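Visit report: Tillavari manipulation lab, Nestska
October 22, 2020

The visit was arranged to look at how Tillavari keeps a single tabletop cell running between changes of task. We have a similar cell on order and no maintenance routine for it yet. Most of the morning was spent at one table, with Diarmuid Horgan, who is responsible for the hardware, and Malachy Keane, who writes the task sheets and does the resets. The larger hall next door was shown briefly and is not covered here.

The cell

The cell is called Moriarty on the door and in the logbook. It consists of a white arm with a two-finger gripper, a white table and a controller cabinet. The current task set is a kitchen one, using a small toaster oven, a plate, a colander and assorted play food. The cell was moved into its present room in September and leveled again at that time. Horgan keeps the leveling sheet taped inside the cabinet door.

The table has bolt holes in the top. These are left over from fixtures used in an earlier task set. Horgan considered plugging them and decided against it. Small parts do not fall through, and the holes serve as reference points when the top has been taken off and put back. He measures from two of them to the arm base and enters both distances in the logbook. If either has moved by more than 2 mm, the base bolts are checked before anything else is done.

Cable routing

Most of the questions from our side concerned cables, and Horgan had more to say about them than about the arm. The lines to the wrist run outside the links. When the cell was first built they were tied down tightly along the arm, and the insulation cracked near the wrist. They now run in open loops with slack for the full range of wrist rotation. The disadvantage is that a loop can catch on an upright object, so anything tall is kept off the side where the loop swings.

The connector near the base is treated as a wear part. It is checked by hand for looseness at the start of each shift, with the arm powered down, and the cable is replaced at the first intermittent fault. An attempt to re-crimp one took a full afternoon and lasted less than a week.
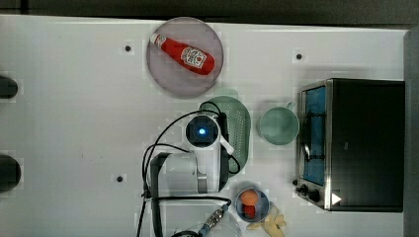 Slack is set with the wrist at the far end of its travel. Keane jogs the arm there slowly while Horgan holds the loop away from the links and marks the tie point with tape. The arm is then stopped, power is removed, and the tie is fitted. Both of them have to be present for this step. The procedure is one page long, and I have asked for a copy.

Hook-and-loop ties are used throughout. Plastic zip ties were banned from the cell after one was cut off with side cutters and the cutters nicked the line under it. The nick was found when the wrist began dropping out at one particular angle, and tracing it took longer than all the other repairs in that quarter.

Wrist and gripper

The gripper is supplied by Jurnov and mounted on an adapter plate made in the Tillavari workshop. The finger pads are glued. Keane logs cycles and changes the pads at fixed counts, whether or not they look worn. I asked whether this was wasteful. His answer was that worn pads are difficult to judge by eye, and that smooth items such as a bottle start to rotate in the grip well before the pads look bad. The pads are wiped with alcohol at midday. The adhesive needs a night to cure, so pads are changed at the end of a shift.

The adapter screws are torqued in a cross pattern and marked with a paint pen. A broken paint line means the screw has turned. This is the only check on the wrist that can be done in passing, and anyone working in the room is expected to do it.

Wrist calibration is repeated after any of the following: a pad change, a loosened adapter, a collision stop, or a new wrist cable. The routine steps the arm through 23 poses over a printed target. Everything else has to come off the table first. Residuals are written in the logbook by hand as well as saved, and Horgan reads back through the handwritten column when he suspects drift. On the day of our visit the last entry was within his limit, and no calibration was run.

Table layout and reset

Keane keeps a task sheet with 13 layouts for the kitchen set. Each gives an area for every object and leaves the exact placement open within it. The oven is the only item that is meant to stay put from one layout to the next. It sits toward the edge of the table with the door facing in, and Keane checks its alignment with a steel rule. It is never plugged in. Repeated pulls on the handle shift it over time, and he showed us the pencil ticks he uses on his own template to track how far.

The ketchup bottle is laid on the plate in several layouts. On a bare table it rolls. On the plate it stays where it is put, but the gripper then has less clearance under it, and a low approach touches the rim. Rim contact was the most frequent cause of a collision stop in the log pages we were shown. The correction was to raise the approach height and close more slowly. Keane would prefer a plate with a lower rim and has not found one in a suitable size.
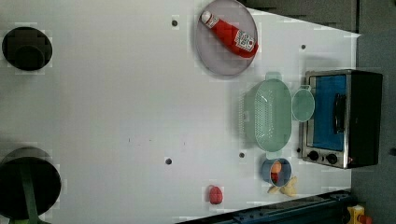
Kitchen layout on the Moriarty table: bottle on the plate, mint-green colander, toaster oven at the far right.

The colander is used because it is awkward. It is light, and it slides when pushed instead of tipping. Its perforations are also hard on depth sensing, and Horgan uses it as an informal test after calibration: if the arm can place a piece of fruit in it cleanly, he accepts the result. He was careful to say that this is his own habit and does not appear in the procedure.

Play food wears too. Paint comes off the glossier pieces and leaves residue on the pads. Pieces are washed in warm water with dish soap, dried on a rack and inspected for cracks. Spares are kept in a drawer below the cabinet, sorted by color, with the purchase date on the bag.

A reset is done with the arm parked and the enable switch off. Keane works from the far side of the table toward himself, with the sheet on a clipboard. He does not rush this, and he will redo a layout if a visitor leans on the table, as one of our party did.

Daily and weekly routine, as given to us

Start of shift: check the base connector, paint marks, cable loops and emergency stop. Warm up the arm at low speed.
Midday: wipe the pads and the tabletop. Note the cycle count.
End of shift: park the arm, power down, cover the wrist.
Weekly: check the base distances, clean the cabinet filter, back up the controller.
As required: pads, wrist cable, calibration.

Horgan puts the cell's output at up to 80 runs in a shift when nothing stops it. He would not give an average.

Points for our own cell

The external loops should be copied, including the rule about tall objects. Our drawing shows the cable tied to the second link, and this needs to be changed before delivery.

Reference holes in the tabletop are worth having even if no fixtures are planned. I will ask the supplier for a price.

We have no storage allowed for at the cell. A drawer for pads, ties and spare objects would be enough.

The paint pen marks can start immediately on the existing equipment.

Still open: which adhesive Tillavari uses on the pads, and whether the adapter plate drawing can be shared. Horgan is checking both with the workshop. Keane has offered to send blank copies of the layout sheet, and we owe him our own bench dimensions in return.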